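Home | Diary | Notes | Code | Contact

Diary, January: segmentation, timestamps, and a planner that gives up

Spent most of the day on the episode splitter for the cloth set. The splitter is the part of Prestov that takes a continuous two-handed recording and cuts it into separate folds, and it has been cutting in the wrong places for a week. The rule I inherited was simple: an episode begins when both jaws close and ends when both are open for longer than 800 ms. On rigid objects that works. On cloth it does not, as people regrip constantly, and a slow regrip looks the same to the rule as putting the thing down.

Started by plotting jaw width against time for one long recording. The left and right traces drift apart. I assumed a clock problem and lost an hour to it. The clocks are fine. The right trace was being resampled before the outlier filter and the left one after it, a mistake in the loader going back to the first version. Swapped the order, re-ran, and the offset went away.

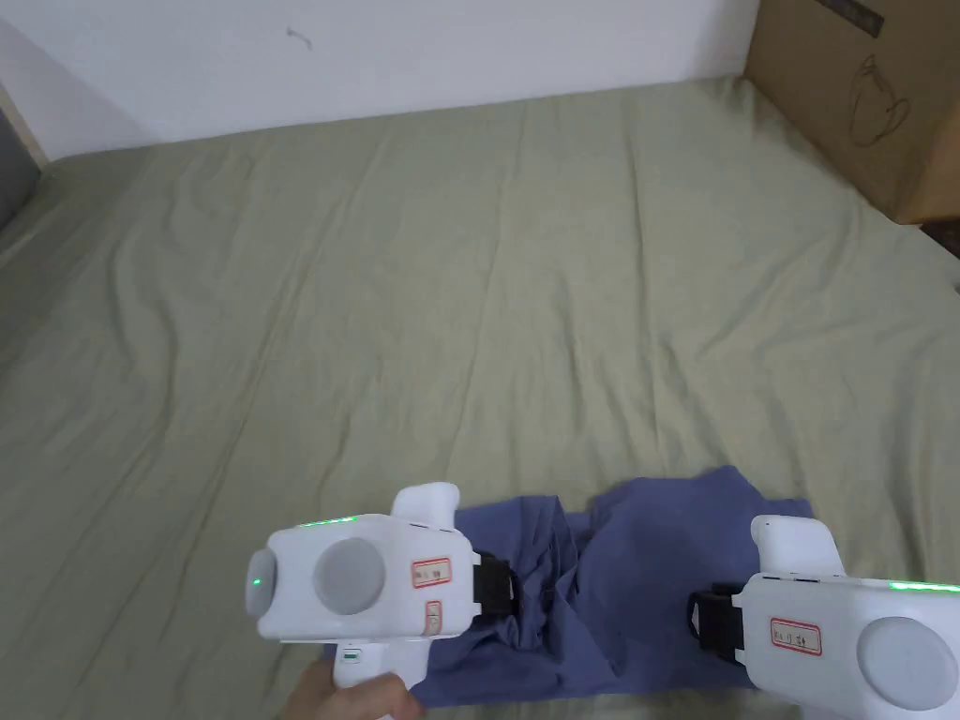 Head view, blue cloth held at both sides on the green sheet.

With the traces lined up I replaced the fixed timeout with a small state machine: free, one hand, two hands, and a fourth state I have called settle. Settle is entered when both jaws open but the cloth mask is still changing. It leaves either to free, when the mask stops moving, or back to one hand. The mask comes from Wendum, which I run at a quarter of the frame rate and interpolate. Blue on olive is an easy case for it. I do not expect the same numbers on the white towels.

Ran the new splitter over 400 recordings from the bedroom set. The old rule gave 1955 episodes. I have not finished checking the new output by eye, but 178 of the old cuts fall in the middle of a fold and the new rule removes nearly all of them. The rest are cases where the mask drops out because a tool body covers most of the cloth. For those I may fall back on jaw width alone and mark the episode as low confidence.

After lunch, the planner. It takes a mask and proposes two grasp points and a fold line. The scoring function prefers points near corners, and once the cloth has been doubled over, the corners it finds are often corners of the outline and have nothing to do with the cloth. Tried adding a term for layer edges. It helps on flat folds and makes crumpled cloth worse. Then noticed the planner returns an empty list whenever the two best points are closer than the minimum hand spacing, when it should try the next pair. It was written to fail quickly for debugging and never changed. Fixed it, with a test. 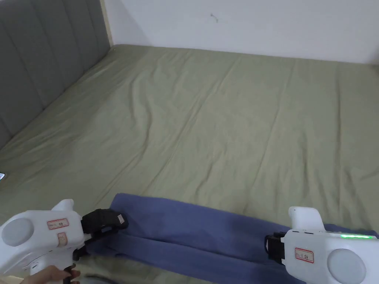

Doubled cloth near the front of the bed, a jaw on each end.

Frames like this one are useful for the layer term, the second layer being visible under the rounded upper fold. I want a few dozen with the layer edge drawn by hand. The labelling tool on Clastden only accepts closed polygons, so an open line has to be drawn out and back along itself. Ugly, but quicker than patching the tool. Wrote a short script to collapse the doubled line on export.

Pose tracking took the rest of the afternoon. The head camera gets very little to hold on to from a plain sheet and a white wall. The tracker keeps features on the wall mark and the creases, then treats the creases as fixed, which they stop being as soon as someone pulls on the cloth. Set it to reject any feature inside a dilated bed mask. Drift fell on the long recordings and rose on two short ones where the bed fills nearly everything. Left it behind a flag.

The tool cameras have the opposite trouble. They are wide enough to pick up plenty of background, but the fingers are always in view and the tracker likes them very much. The static finger mask needs to be redone for wide jaw openings. 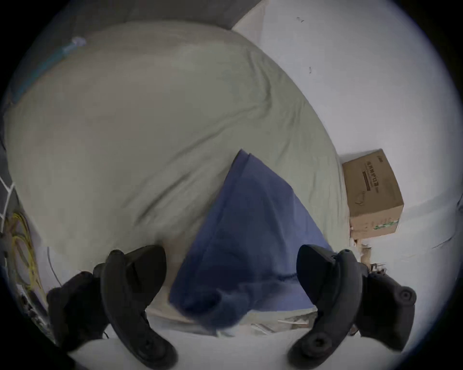
To do

Redo the finger mask at five jaw widths and interpolate between them.

Finish checking the splitter output. Low confidence episodes first.

Find out why the Villalba export writes the jaw width in metres on one side and millimetres on the other. At present I divide by a thousand in the loader and there is a comment apologising for it.

Rerun the planner tests with the layer term switched off, then on, same seed. Today's comparison used different seeds and I do not trust it.

Left the full job running at 18:40 with logging to disk.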